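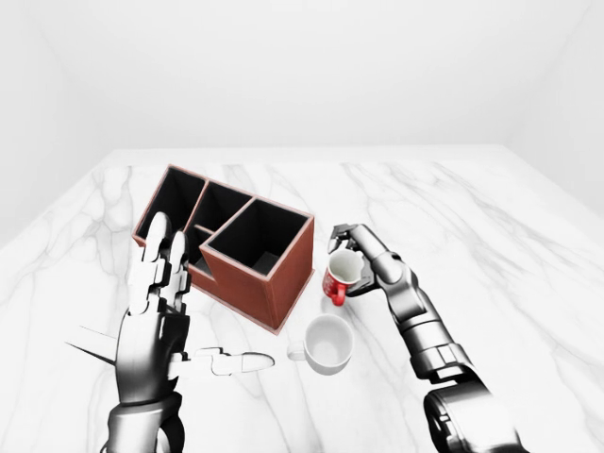

发件人：Omar Zein
收件人：旧信整理与家庭档案邮件列表
主题：回复：外婆那一箱信到底按什么顺序排？

Notburga，还有列表上的各位：

晚上好。Notburga 这封信我星期一早上就看到了，本来想当场就回，结果一打开自己的旧笔记就翻了半天，越翻越觉得有话要说，拖到今天晚上才坐下来写。先说声抱歉，也先打个招呼，我这封信大概会很长，赶时间的朋友可以直接跳到后面讲编号的那一段。

Notburga Leitner 写道：
> 大家好，我是五月才加入列表的新人，一直潜水，今天终于鼓起勇气来问一个可能很傻的问题。
> 外婆留下一只箱子，里面全是信，有她和外公订婚前后的，也有后来姨妈从外地寄回来的，还夹着贺卡、收据和几张菜谱。我和表妹数了一遍，一共179封，不算那些零碎的纸片。
> 我原来想按年份排，可是很多信没有写年份，只写了“星期天晚上”之类。表妹主张按写信人分。我舅舅 Gustau 则说千万别动，原来怎么捆的就怎么放。
> 三个人三个主意，箱子现在还摊在客厅里。请问各位，到底应该听谁的？另外，信封要不要留？有些信封已经和信分开了，我不知道哪个配哪个。
> 谢谢大家！
> Notburga

首先，这个问题一点也不傻。我入门的时候问过比这糊涂得多的，当时列表上的前辈还很耐心地给我写了好几封长信，我到现在都记着这份情。

说到该听谁的，我的偏向是先听你舅舅的，然后你和表妹的主意也都用得上。我慢慢解释。

外婆把信捆成一捆一捆，这个捆法本身就是她留下来的话。我祖父的信里有一捆，写信的人前后隔了十几年，看上去毫无关系，我当年手快，一个下午就全拆开按年份重排了，还很得意。后来姑妈来家里吃饭，问我那捆系蓝绳子的信在哪儿，说那是祖父专门挑出来、打算读给她听的。我当时真想钻到桌子底下去。绳子还在，可是哪些信原来在里面，已经没有人说得清了。所以我现在见到新人总要啰嗦一句：动手之前先把原来的样子记下来。拍照也行，画个草图也行，每一捆写一张小纸条，注明从上到下是哪些信，用什么捆的，放在箱子的哪个位置。这件事做完，你们想怎么讨论都可以，反正随时回得去。

记完之后就可以编号了。我的习惯是捆号在前，信号在后，比如第二捆的第六封，就写2-06。号码用软铅笔轻轻写在信纸背面的角上，2B就很好，不要用圆珠笔，也不要用贴纸，贴纸的胶过几年会发黄，揭的时候还会带下一层纸来。如果你连铅笔都舍不得往信上写（我很理解，我妻子就舍不得），那就每封信夹一张无酸纸条，号码写在纸条上，露出一点点头。缺点是纸条会掉，小朋友来家里的时候尤其会掉。

编号一旦定了就不要再改。我知道这很难忍，因为整理到后面你一定会发现第三捆里有一封明明应该跟着第一捆。忍住！在目录里加一句“参见”就好了。我自己改过两回编号，第二回改完，连我写在笔记本里的引文都对不上了，到现在还有几处是糊涂账。

目录这边，你和表妹就可以各得其所了。用一个普通的电子表格，一行一封信，列出编号、写信人、收信人、地点、日期、有没有信封、简单的内容。想按年份看就按年份排，想按人看就按人排，纸上的信一张也不用挪。我给自己的表起名叫 Jekside，说来话长，是儿子小时候给一只玩具船取的名字，大家笑笑就好。表里现在有3577行，打开已经有点慢了，不过还能用。列表里有几位用的是 Cerside 那套模板，栏目比我的细，适合信里涉及很多地名的家庭，你可以都看看再挑。

日期的问题，我建议在表里分成两栏。一栏照抄信上写的，“星期天晚上”就老老实实写“星期天晚上”；另一栏写你推断的年份，加上方括号，旁边再注一下凭什么推断。依据可以是邮戳，可以是信里提到的婚礼、搬家、谁家孩子刚会走路，甚至是纸张和墨水。我有一组信就是靠抱怨煤价认出年份的，祖父每封信都抱怨，抱怨得很有规律。推断不出来就空着，空着不丢人，过半年再读到另一封信，说不定就对上了。

再说信封。请务必都留着！邮戳、地址、寄信人随手记在背面的买菜单子，都是好东西。已经分开的信封，先别急着塞回去，单独放一个夹子，编成信封一、信封二这样。然后比三样：折痕，笔迹，墨水颜色。折痕最管用，信纸折好以后的大小总要能放进那个信封，很多信还会在信封里面压出一道浅浅的印子。有把握的就在表里写“属于”，没有把握的写“可能属于”，宁可多写几个“可能”。

贺卡、收据和菜谱，如果原来是夹在某封信里的，就跟着那封信走，编号后面加个小写字母，2-06a，2-06b。如果是散在箱底的，就另立一组，叫“散件”。菜谱我劝你先抄一份出来放进厨房，原件不要拿去做菜。我姐姐拿着祖母的杏子蛋糕方子站在炉子边上看，结果那张纸上现在多了一大块黄油印，字倒是还认得，就是每次看见都心疼。

保存上没有太多讲究。回形针、橡皮筋、大头针都要慢慢取下来，锈住的不要硬拔，拿一小片薄塑料片垫在针和纸中间，轻轻地推。信尽量展平放，折痕已经发脆的就先不要勉强，等梅雨天过去，天气稳定些再处理。盒子买无酸的，不必买最贵的，别装得太满，我一盒放35封左右就停手，再多的话抽取时容易刮到边。盒子放在卧室衣柜中层就挺好，阁楼和地下室都不要，一个太热一个太潮。

还有一件事你没有问，我多嘴提一句。这些信里难免有让人难过的内容，也会有提到还在世的人的闲话。我和家里人的约定是先读完一捆，再商量要不要给别人看，商量好之前不扫描，也不往家庭群里发。你和表妹、舅舅最好也早点说好，省得日后为难。我们家为了一封讲借钱的信，有两位长辈整整一个夏天不怎么讲话，后来在堂妹的婚礼上才又坐到一张桌子上去。

对了，你说箱子还摊在客厅里，那么如果家里有猫，请把门关好。我家的 Yen 今年十一岁，看上去稳重得很，可是她对任何一叠刚刚理齐的纸都有自己的想法。

我差点忘了回答你最后那个小疑问：不必一次做完。我通常吃过晚饭做一个小时，一晚上能登记六封，信长的时候只有两三封，读着读着就停下来了，还要喊妻子过来一起听。慢一点没有关系，这些信已经等了这么多年。

列表上其他朋友如果有不同的做法，也请一定讲出来，特别是信封那一段，我记得以前有人介绍过用透明袋把信和信封并排放的办法，我在存档里找了两遍没有找到，不知道是哪位写的，能不能再发一次？

祝你和表妹整理顺利，也替我问 Gustau 舅舅好，告诉他列表上有人站在他那边。

Omar Zein

又及：我那张表的空白版本可以发给你，栏目名称是中文的，你单独写信给我就行，附件在列表里发不出去。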